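Filed under: Home Tech / Reviews / Kitchen

Galang Home Trainer review: can a robot arm clear my counter yet?

December 10, 2021

I've wanted a robot to do my dishes since I was a kid, so when Mylene Catacutan, my editor, asked who wanted to spend a few weeks with the Galang Home Trainer I had my hand up before she'd finished the sentence. Then I read the box. It's a simulator. You don't get an arm, you get a program that lets you build a kitchen on your computer, drop a virtual arm into it and try to get it to do chores. The idea is that if you can make tidying up work in there, you've got a fair shot at making it work at home with real hardware. Fine! I have a small kitchen and a cat, so a pretend arm probably suits me better anyway.

Setup took most of an evening. The download is big, the installer asked me twice where I wanted to put things, and then it put them somewhere else. My desktop is nothing special (a Cerko machine I bought for spreadsheets and the odd game) and it ran the thing okay once I turned the shadows down. If you're on a laptop I'd try the free demo first, and I'd keep it plugged in.

Once you're going, it's a lot of fun. You pick a room, you pick your clutter, and you give the arm a job. There are starter jobs called things like Clear and Sort, and you can write your own if you're patient. You can steer the arm yourself with a game controller, which is how I spent most of my first weekend, or let the built-in planner have a go. I was terrible with the controller. I kept coming in too low and shoving things along the counter instead of picking them up, and it took me 10 tries to get a bottle into the spot I wanted. My niece did it on her second try and asked if there was a racing mode.

The planner is the part I really wanted to review, because that's the bit that's supposed to tell us if machines can do chores yet. My answer is: some of them, slowly, if you're nice about it. Give it a few well-spaced objects with simple shapes and it does pretty well. I left it running overnight on Clear and it got through 505 attempts, and when I went through the log in the morning the good ones were mostly round, grippable things with plenty of room around them. Crowd things together and it gets fussy. It'll line up, back off, line up again, and you sit there with your coffee yelling at the screen.

The clutter is what sold me, because it's the same kind of mess I get at home. Nothing goes together and half of it doesn't belong in a kitchen at all.
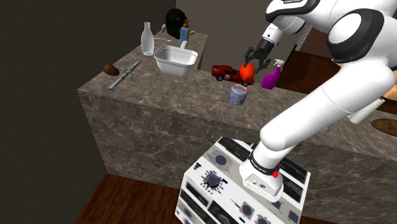

Food, toys, cleaning stuff – I've had every one of those on my counter at the same time, and I can put it all away in a couple of minutes while talking on the phone. The planner needs roughly 7 minutes for a job like that, and that's on a good run where it doesn't drop anything. It also has no idea that you wouldn't store a toy with the groceries unless you go in and tell it so, item by item.

A few gripes. The surfaces look a bit odd up close, and some objects are so plain I had to click on them to find out what they were meant to be. Saving a custom room is buried three menus down. And the manual seems to have been written for people who already know how to use it. I ended up learning more from the Avesthorpe user forum, where somebody had posted a really kind beginner's guide.

I also tried Ilthorpe's version last year, and it looked nicer, but it crashed on me constantly. Galang's crashed once, and it had kept my work.

So would I buy it? If you like tinkering, or you've got a teenager who does, yes. If you just want your counter cleared, keep your money for now and check back in a few years. I'm hanging on to my copy, and I still want to get that planner past the Sort job before the end of December.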